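Drinks service, two hands: the Tirnadeck student project

The Tirnadeck group meets on Friday evenings in the Brerkby engineering block and works on one task, serving a cold drink from a countertop dispenser. Cormac Heffernan, who supervises the course, lists the subtasks as reach, grasp, position, dispense and set down. "Each is scored separately," he says. "A full run is worth 12 points."
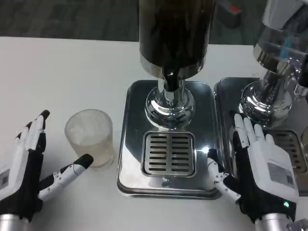

Grasping takes up most of the term. Ribbed cups give the fingers something to hold, Heffernan says, but a thin wall deforms before the motor current shows a clear rise. "Students set the grip threshold too high in the first week. Then they set it too low."

By August the group had logged 1,711 attempts, of which the last block reached a 74 percent completion rate. Most failures were in positioning. The students now run a slower approach over the final 2 cm, a change that lengthened each run and was argued over at some length.

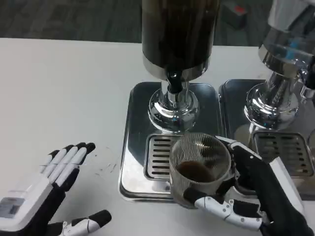

Halvorsen would have kept the faster approach and spent the time on calibrating the wrist, a job the group repeats before every session. Heffernan has left the question open. "They can test both," he says. "The Fikbridge meet scores completion before speed."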